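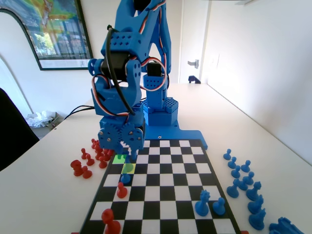
3Dプリント製アームでチェスの駒をつかむ試験。歯車式のグリッパーが盤の上に下りている。

小さな駒、大きな課題　卓上アームのグリッパーを三つ比べる

チェスの駒は、ロボットにとってやさしい物ではありません。細くて、背が低くて、頭が丸いです。隣の駒との間もせまいので、指を大きく開くと、関係のない駒を倒してしまいます。私は十一月の間、仕事が終わった後の時間を使って、卓上アームに付けるグリッパーを三種類試しました。この記事はその報告です。

使ったアームは、部品を自分で印刷して組み立てる青い機体です。設計の名前はMolldaleといいます。関節はホビー用のサーボで動かし、側面の板には丸い穴がたくさん並んでいます。この穴は便利でした。配線を結ぶ場所にも、追加の部品をねじで止める場所にもなるからです。台座の板にもねじ穴がありますが、私は最初の週、机に固定しないで使っていました。アームが前に伸びると台座が少し浮いて、指先の位置がずれます。これは私の失敗で、最初の週の記録は全部捨てました。

試験の方法

試験は単純です。盤の上の駒を一つつかみ、別のマスへ運び、置いて、指をはなします。駒が立ったままで、マスの線を越えていなければ成功とします。グリッパー一つについて100回ずつ行いました。駒はポーンを中心にして、背の高い駒も混ぜました。盤の外に取った駒を並べておき、そこからつかむ動作も別に試しましたが、この結果は回数に入れていません。

制御にはLaslowという小さな基板を使いました。パソコンから角度を送ると、サーボに順番に伝えてくれます。動きの速さは三つのグリッパーで同じにしました。速さを変えればもっと良い結果が出る物もあると思いますが、そうすると何を比べているのか、自分でも分からなくなります。

一つ目　歯車式の標準グリッパー

Molldaleの設計に最初から入っている物です。二つの大きな歯車がかみ合って、左右の指が同時に開いたり閉じたりします。構造が見えるので、どこが悪いかすぐに分かります。銀色のねじをドライバーで少し回すだけで、歯車の動きの重さも調整できました。

成績は100回のうち失敗が19回でした。失敗のほとんどは、つかむ時ではなく、置く時に起こりました。歯車に遊びがあるため、指を開く瞬間に片方だけが先に動き、駒を横に押します。ポーンは少し回るだけですむことが多いですが、王冠のある高い駒は上の方を押されるので、簡単に傾きます。指先に薄いゴムを貼ると、つかむ力は良くなりました。しかし今度は、駒がゴムに付いて、はなれにくくなります。結局、ゴムは指先の下半分だけに貼ることにしました。

二つ目　平行に動くグリッパー

Sunvilleという店の組み立てキットです。二本の指がレールの上を平行に動きます。駒の首の部分をまっすぐにはさむので、見ていて安心できます。失敗の回数は三つの中で一番少なく、高い駒も静かに置くことができました。

問題は幅です。指を開くと本体が左右に広がり、隣のマスの駒に当たります。盤の上に駒が少ない時は気になりませんが、対局の最初の並びでは使えませんでした。もう一つの問題は重さです。手首の先が重くなると、肩のサーボがいつも力を出していなければなりません。長く続けた夜は、途中で何度か休ませる必要がありました。

三つ目　柔らかい指

Thoroddsenという個人の設計を印刷した物で、指が曲がって駒の形に合わせてくれます。位置が少しずれていても、つかむことができます。この点では一番やさしい道具だと感じました。ただ、どの高さでつかんだかが毎回違います。そのため置く時の高さが決まらず、駒を盤に押しつけたり、上から落としたりしました。丸い頭のポーンでは、指が頭の上をすべって、空のまま上がることもありました。

印刷にも時間がかかります。柔らかい材料は糸を引きやすく、私のプリンターでは二回やり直しました。標準の指なら夕食の間にできてしまいます。

配線の話

グリッパーの比較なのに、一番多くの時間を使ったのは配線でした。サーボの線は赤、白、黒の三本で、手首の周りに巻いておきます。巻き方がきついと、手首が回った時に引っぱられて、角度が変わります。ゆるいと、線が下がって駒にさわります。本番の三種類の試験と、練習の分を一つのノートに付けていたら、全部で301行になりました。その中に「線」という字が何度も出てきます。

今は、太い黒いケーブルを上から曲げて下ろし、前のサーボの横を通して手首へ送っています。きれいではありませんが、この形にしてから線が原因の失敗は減りました。

どれを選ぶか

駒の少ない終盤の問題を並べて遊ぶなら、平行に動く物がいいと思います。形がばらばらの物をつかむ実験がしたい人には、柔らかい指も面白いです。私のアームには、今、標準の歯車式が付いています。細い形のおかげで隣の駒に当たりにくく、壊れても自分で直せます。置く時の遊びについては、指を開く前に1ミリだけ上に上げる動作を加えたところ、かなり良くなりました。この動作を入れた後の100回の試験はまだ終わっていません。水曜日の夜に続きをする予定です。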